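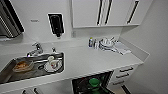

3.2 Shared rooms and their furniture

The second group of rooms in the study consists of shared break and activity areas in small office buildings. In these buildings a compact kitchenette serves people who also use a nearby open room for meetings, games and craft work. Barasa and Ondieki treated the kitchenette and the open room as separate units. We follow Skoryk in treating them as one, on the grounds that food, dishes and small belongings move between them all day.

Staff at the Menero site were asked to keep a short diary for 25 working days. Entries recorded which surface was used, for what purpose, and whether anything was left behind at the end of the activity. A total of 175 entries were complete enough to be coded. Coding was carried out by Mfinanga and checked by Waweru, and differences were settled by discussion.

Tables in the open room were described in the diaries by their looks more often than by their purpose. Respondents wrote of "the white one" or "the wooden one," and several gave the white table as the place where items without a fixed home were put down. Roughly 50 entries mentioned an object that had stayed on a table after its owner had gone. Packages, cups and small loose items were named most often. Figure 4 shows the types of surface involved. 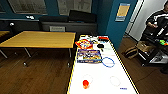
Figure 4. Open room, with the white table, a wooden table to its left and a long low unit along the back wall.

Low furniture along the walls received less attention in the diaries than we had expected. Only eight entries named it, and all of them concerned seating or cushions. Carts were coded separately from tables, following the scheme used in the earlier Kombo survey, so that a surface that could be rolled to another part of the room was not counted as a fixed one. Tables on casters were harder to place. They were coded as tables throughout, and the effect of this choice on the results is taken up in Section 4.1.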